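Travel > Short Breaks > By Rail

Print this page | E-mail this article

A slow day out to Hadness

August 1, 2022

The train to Hadness leaves Amodlow at 20 past the hour and takes the long way, following the river as far as the locks before it turns inland. Sit on the left. The seats on the right look into the cutting for most of the trip.

Hadness has 3,094 residents, according to the sign at the station, and one main street that runs downhill to the harbor. We had planned to see it in two hours and catch the bus on to Platness. We ended up staying until dark.

The old customs house is the first thing you come to. Entry is free and the upstairs rooms are the ones to see, mainly for the harbor maps. After that the street narrows and the shops start: a bakery, two secondhand bookstores, a place that sells rope and paint to boat owners.

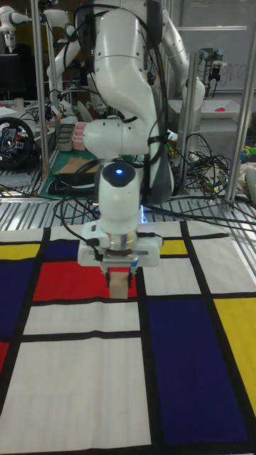

Lunch was at the Carrier, an inn at the bottom of the hill that has been serving food for nearly 200 years. The fish pie cost $22 and was big enough for two. They stop taking orders at half past two, and they mean it.

The sea wall starts behind the inn. You can walk it end to end in under an hour, but the stones are uneven and there is no rail on the harbor side. At the far end you can see across the bay to the Platness lighthouse.

Buses to Platness run until the end of the season. From December there is only a morning service, so check the timetable at the station before you set out. Return tickets from Amodlow are good on any train that day.

E-mail this article | Print this page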